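Salcedo Sea Shelf – read me first

Hi, I'm Imelda Umali and this is the folder for my little collection of sea creature toys and the trays they live in. If you downloaded the whole thing, start with this file, then open the list. 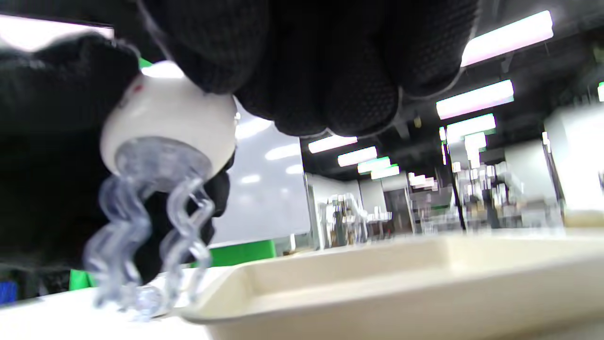
I started writing the collection down because I kept buying doubles at swap meets. The list grew, a couple of friends asked for a copy, and now it has a version number like a real project. We're on version 8, last updated Aug 8, 2021.

What's in the folder

list.csv – one line per toy, with name, kind of animal, colors, material and which tray it goes in
trays.txt – my tray labels and what each one means
photos – pictures of the toys, mostly taken on a white table
wishlist.txt – help me out if you spot any of these!

How I describe things

Colors are what I see in daylight, so "clear blue" and "pale blue" may well be the same plastic on two different afternoons. For jellyfish I write the cap first and the tentacles second (white cap, clear blue tentacles, that kind of thing). If a toy is made of two materials I list both. I only write "soft" when I've squeezed it myself.

Marks and scuffs go in the notes column. I don't clean off paint spots or pen marks before I list a toy – I did that once with a Brotska seahorse and took half its eye with it, so never again.

Trays

Soft toys get a tray of their own. I had some squishy ones sitting against hard plastic all summer and they stuck, and peeling them apart was no fun at all. Jellies go in loose with the tentacles spread out, please, or they stay bent.

Known problems

The Endum octopuses are in the list twice under two spellings. The size column is half empty, and I'm hoping to get to it in October.

Using it

Copy it, change it, print it out for your own shelf. If you fix a mistake, send me the line and I'll add it to the next version.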